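Bruller Home Solar Kit: Review After a Rainy Season
August 6, 2022

The Bruller is a small solar home kit of the kind sold to households the grid has not reached, or has reached badly. It comes as a panel, a battery box, lamps, a phone lead and a bag of cable clips. I have been running one at a house outside Pledanora, where the line from the main road is up on its poles but has power only part of the day. The kit was bought at the normal price from a shop in town.

What is in the carton

The panel is framed and has a fixed cable long enough to get from a low roof to a table indoors. The battery box has one input for the panel, 3 lamp outputs and 2 USB ports. The lamps each have their own pull switch. There is a paper manual with drawings, which is clear for the wiring and poor for everything else. The mounting bracket is sold separately, and the carton does not say so. I would treat it as part of the price.

Setting up

It took most of a morning, and most of that was the roof. The plugs are keyed so they only go in one way. The lamp cables are stiff and will not lie flat along a wall until they have been up for a few days, and the clips supplied are too small for them. I bought larger ones.

The battery box needs to be indoors, off the floor and away from the stove. It has no fan and makes no noise. In our case it sits on a shelf in the kitchen and the lamps go to the kitchen, the main room and the doorway.

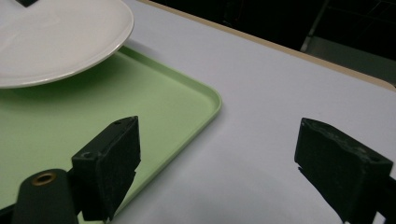 Light

On the high setting one lamp is enough to cook, read or do homework by. On low it is enough to move around a room safely. The light is a cool white and some people will find it harsh. All the lamps on high will run from dusk until everyone has gone to bed, after a clear day. After a day of heavy cloud they will not, and the box drops them to low without warning. It would be better if it gave a signal first.

The doorway lamp has taken rain blown in under the eaves and still works. The manual says the lamps are for indoor use, so I would not count on that.

Charging

Phones charge at a normal speed from either port. With both ports in use it slows down a lot. A small radio runs well. The box will not run a fan or a television, and the seller should say this more plainly than he does. I have logged 761 phone charges on this kit, most of them for neighbors, and one port is now a little loose.

Battery gauge

This is the weakest part. The gauge is a row of lights that stays full for most of the evening and then falls quickly. You learn to judge it by the weather instead. The Koyama kit, which I used before this one, had a plain number on a small screen and was much easier to live with. The Koyama had weaker lamps, though, and its panel lead failed at the plug.

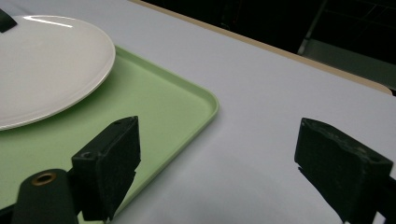 Paying for it

You can buy the Bruller outright or on a payment plan. The plan locks the box with a keypad code, and each payment gets you a new code by text message. We bought outright, but the keypad is there either way. A household nearby is on the plan and has had codes arrive late when the phone network was down. The box gives no days of grace, so a late code means a dark house. The full plan comes to a good deal more than the cash price, and anyone who can save up first should do that.

Repairs

The warranty covers the battery for 2 years and the lamps for one. One of our lamps failed early. The nearest service point is the Ploltutside depot, which is a long bus ride, and they swapped the lamp over the counter after looking at the receipt. They did not have spare panel cables in stock and expected none before September. Keep the receipt somewhere dry, as the print fades.

The battery can be replaced with a screwdriver, but only the maker's own battery fits. I could not get a price for one.

Against the grid

A grid connection, where it is offered and works all day, will do far more than this kit. It will run a refrigerator or an iron and this will not. For a house with 200 meters of unpaid cable between it and the nearest pole, the kit is cheaper and you have it the same day. We plan to keep ours for the evenings even once the line is on full time.

Good: bright lamps, simple wiring, quiet, sound panel.
Bad: poor gauge, bracket not included, no grace period on the plan, small clips.

Rating: 3 out of 5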